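Corkmont to open Szewczyk House, a lasting home for people affected by hate crime

Mar 19, 2024

FOR IMMEDIATE RELEASE

The Hellenine Trust is very happy, and more than a little relieved, to announce that Szewczyk House will open its doors in Corkmont this May. It will offer free support, company and practical help to anyone in the town or the surrounding villages who has been the target of hatred because of their faith, their background or where their family happened to come from.

Many readers will remember the arson attack on the prayer room in Mill Lane, and the long evening afterwards when people stood in the road with candles and flasks of tea and did not much want to go home. Although no lives were lost, the families who worshipped there lost a place that had been at the centre of their weeks for many years, and a good number of their neighbours told us they had not felt quite the same about their own front doors since. The idea for Szewczyk House came out of the conversations that began that evening and have carried on, in kitchens and church halls and at least one bus shelter, ever since.

The house has been made possible by the gifts of 673 people, many of whom gave a few pounds at a time, and by the family of the late Mr Szewczyk, who ran the shoe repair shop on the same street and left the building to the town to be used, in the words of his will, “for something kind”. We hope he would think we have managed it.

“I have lived in Corkmont for most of my life and I have been shouted at in the street here, and I have also been fed, driven to hospital appointments and generally fussed over by people in those same streets,” said Ayana Demissie, director of the Hellenine Trust. “Both of those things are true and I don't see the use in pretending otherwise. When something frightening happens, people are wonderful for a fortnight. The flowers come, the cards come, and then everybody quite naturally has to go back to work. We want to be there in the third week, and the third month, and for as long after that as somebody wants to come in and sit down.”

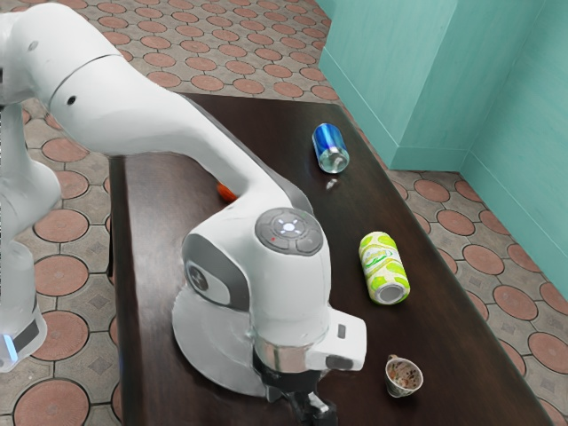

Visitors will be able to drop in without an appointment on weekday afternoons, and to book a private meeting in the mornings or evenings. Trained caseworkers will be on hand to help with reporting an incident to the police, writing to a landlord or a school, or filling in the forms for compensation, which can be daunting even on a good day. Counselling will be offered to adults and to children from the age of seven, and interpreters can be arranged for those who would find it easier to talk in their first language. Nobody will be asked to report anything if they would prefer not to.

The house will also be home to Cluta, the Trust's listening project, which has spent the past two winters collecting the memories of people who were in the town at the time of the attack. So far the project has gathered 640 written and spoken accounts, and those whose owners have given permission will be kept in a small reading room on the first floor. They include the recollections of firefighters, shopkeepers, worshippers and several pupils who were still at primary school.

“What struck me was how often people apologised before they began,” said Cyprian Walczak, who leads Cluta. “They would say that they hadn't really been affected, that there must be somebody more important to talk to, and then they would talk for an hour and a half. One lady brought me the tea towel she had wrapped around the flask she carried down to Mill Lane. It is going in the reading room – she insisted, and I was very glad that she did.”

The Trust has raised enough to cover the building work and the first year of running costs, and is now inviting gifts towards the years that follow. A donation of £2000 would pay for a full course of counselling for a whole family, and a sponsored walk along the river last autumn brought in £2349 in a single wet afternoon, for which we remain enormously grateful to everyone who turned out. Smaller gifts are just as welcome, as are good armchairs.

An open afternoon will be held in the first week of opening, with tea, cake and a short reading from the Cluta accounts. All are invited, including those who simply want to have a look at what has become of the old shop. There is level access from the street, and the quiet room at the back will be kept free for anyone who would like a few minutes away from the chatter.

Notes to editors

The Hellenine Trust supports people affected by hate crime in Corkmont and the surrounding area. Its services are free and confidential.

Ayana Demissie and Cyprian Walczak are both available for interview. We kindly ask journalists not to approach families from the Mill Lane prayer room directly. Those who are willing to speak can be reached through the Trust's press office, which will also be pleased to arrange visits to Szewczyk House before it opens.

ENDS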